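Section 4. Room Clearing with the Hand-Held Gripper Pair

Nedmont Home Services, Field Operations Manual, November revision

Applies to: room attendants, lead attendants, route planners
Replaces: Section 4, Room Clearing by Hand
Read with: Section 3 (Charging and Storage), Section 7 (Client Privacy)

4.1 What has changed

Floor and low-surface clearing on Potura routes is now split between attendants and the Ponda floor unit. Attendants carry out the first visit to each room with a pair of hand-held grippers. The grippers record how each item is approached, held and let go. The recordings are sent to Zamfir, the route software, and are used to prepare the Ponda unit for later visits to rooms of the same kind.

The attendant's job title and pay grade are not changed by this section. The following duties are changed:

Sorting small items from the floor is recorded on the first visit and shared with the Ponda unit after that.

The paper room sheet is withdrawn. Room notes are entered in Zamfir at the end of the visit.

Lead attendants no longer time individual rooms. Time shown in Zamfir is used for planning routes and must not be used to compare attendants.

Decisions about what is rubbish and what belongs to the client stay with the attendant. The Ponda unit does not make these decisions on any route.

Note: An attendant may decline to record in a given room. Enter code 423 (room not recorded) and clear the room by hand. No reason has to be entered.

4.2 Before entering the home

1. Check that both grippers are fully charged. Do not start a visit with only one gripper charged.

2. Open and close each jaw by hand through its full travel. The movement should be smooth. If a jaw sticks, see 4.7.

3. Look at the jaw pads. Replace a pad if a ridge is torn, flattened or lifting at the edge. Pads are replaced in pairs, on the same gripper, at the same time.

4. Wipe the pads with a damp cloth and let them dry. Do not use spray polish or hand cream before handling the pads.

5. Check free storage in Zamfir. A gripper pair holds 576 clips. If fewer than 8 clips of free space remain, upload before leaving the depot.

6. Confirm that the client's recording consent shows as current. If it shows as lapsed or missing, do not switch the grippers on inside the home. Enter code 423.

Caution: Consent is held for each room, and a client may agree to the living room and refuse the bedrooms. Check the room list, and check it again if the client asks you to do an extra room.

4.3 Setting up the room

1. Walk the room once without the grippers. Note cords on the floor, glass tops, plants on stands and anything low that could be knocked by an elbow or by the gripper frame.

2. Move aside anything that carries a name, an address or a face, if the client has agreed to this. Turn over letters and cover photographs that cannot be moved. If this can't be done, choose a different starting point or leave that part of the room unrecorded.

3. Do not rearrange the furniture to make the work easier. Zamfir needs rooms as the client keeps them. Heavy carved furniture, glass-topped tables and stacked shelving are common on the Potura routes and are to be worked around.

4. Place the collecting bucket on the floor in a clear patch, close enough to reach without stepping over it. Stand it on the bare floor where possible. On a thick rug it may tip when an item is let go against the rim.

5. Check the bucket before you start. Crumbs and marks on the bottom do not stop the work. Remove liquid, broken glass and anything sticky, and wipe if needed.

6. Pick up each gripper by its grip, one in each hand. Do not lift by the frame or the jaw arms.

7. Switch on both grippers and wait for the ready tone from each. Close and open both jaws together once. This marks the start of the clip.

Caution: Glossy tile is slippery under overshoes. Wear the rubber-soled pair on tiled floors.

4.4 Collecting small items

Small items are scraps of cloth, wrappers, packets, small packaging and similar light objects. Toys, keys, coins, medicine, jewellery and anything with writing on it that may matter to the client are not small items for the purpose of this step. Put them where the client has asked for them to go.

1. Choose one item. Move one gripper to it with the jaw open. The other gripper may be held clear or used to steady a soft item.

2. Close the jaw on the item slowly. With cloth, take hold of a fold. With a flat packet, take it by the edge. Do not scrape the pads along the floor to get under an item. Slide the item to a grout line or to the edge of a mat and take it there.

3. Lift straight up, then move across to the bucket. Keep the item in front of you for the whole movement.

4. Lower the jaw to the bucket and open it fully. Let the item drop. Do not shake the gripper. If cloth hangs on the ridges, use the second gripper to draw it off.

5. Hold the jaw open over the bucket for a slow count of three. This marks the end of one pick.

6. Return to the floor and choose the next item. There is no target number for a room. Stop when the floor is clear or when your wrists are tired.

7. At the end of the clip, hold one gripper with its jaws wide apart so that the bucket sits between the two pads and the bottom of the bucket is open to view. Do not press items flat or spread them out first. Items may overlap.

A bucket ready for the end mark will often hold a mix such as crumpled cloth, a dark packet, wrapped pieces and small scraps. A small scrap may show only at the side of something larger, and it can be left as it is.

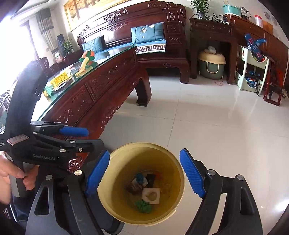

4.5 Sorting the bucket

1. Switch both grippers off and put them down on the carry mat. Sorting is not recorded.

2. Sort by hand, with gloves. Make two groups: discard and keep.

3. Put cloth in the keep group unless the client has said otherwise. This includes crumpled or stained pieces.

4. Put wrapped or sealed items in the keep group. Do not open them to find out what is inside.

5. Show the keep group to the client, or leave it in the marked tray if the client is out.

6. Enter the room note in Zamfir. Use short plain words, such as "cloth, two packets, one unsure". Mark anything unsure as unsure. The planner will not send it back for a firmer answer.

Note: Attendants on the trial routes reported that sorting took longer than collecting. Planners must allow for this. Sorting time is working time and is added to the visit even where the Ponda unit has done the collecting.

4.6 Working alongside the Ponda unit

From the second visit on, Zamfir may assign the Ponda unit to a room that has already been recorded. The attendant stays in the home for the full visit.

1. Walk the room as in 4.3, step 1. Lift loose cords off the floor.

2. Place the Ponda unit at the doorway and the bucket beside it.

3. Start the unit from the handset. Stay within sight of it for the first few picks.

4. Carry on with surfaces, glass and plants in the same room. Do not start work in a different room while the unit is moving.

5. If the unit stops over an item, go to it, press hold, and pick up the item yourself. Press resume. Do not reach into the jaw while the handset light is green.

6. When the unit returns to the doorway, check behind and under the furniture. The unit does not clear under sofas or low tables. This remains attendant work and is included in the visit time.

7. Sort the bucket as in 4.5.

Caution: Do not run the unit while a child or pet is loose in the room. If a pet is in a carrier, ask the client to move the carrier to another room first.

An attendant may stop the unit at any time and finish the room by hand. Stops are logged against the unit and not against the attendant. Lead attendants who receive a request to explain a stop should pass it to the planner.

4.7 Faults and quick checks

Jaw sticks part way. Switch off. Look for thread or hair around the pins where the arms meet. Remove it with the plastic hook. Do not loosen the screws.

Jaw opens but does not mark the clip. Open and close once more, slowly. If there is still no tone, switch off, wait, and switch on again. The clip can be joined later in Zamfir.

Item slips from the pads. Wipe the pads. If the item is smooth plastic or foil, take it nearer to the tips and close the jaw more slowly.

One gripper goes flat during a visit. Stop recording. Finish the room by hand and enter what was done in the room note. Do not continue with one gripper.

Storage full. Upload over the depot network at the end of the route. Do not use the client's network, even if it is offered.

Wrist or thumb pain. Stop. Put both grippers down and finish by hand. Tell the lead attendant the same day. Recording time is limited to two rooms in a row, followed by at least one room without grippers. Planners cannot lift this limit.

4.8 After the visit

1. Empty the discard group into the client's bin. Rinse and dry the bucket.

2. Close both jaws and fit the travel straps.

3. Uncover photographs, turn letters back over and return anything moved under 4.3, step 2.

4. Check that the room note has been sent. A grey mark beside the room in Zamfir means it is still on the handset.

5. At the depot, place the grippers on charge in their numbered slots. Charging steps are in Section 3.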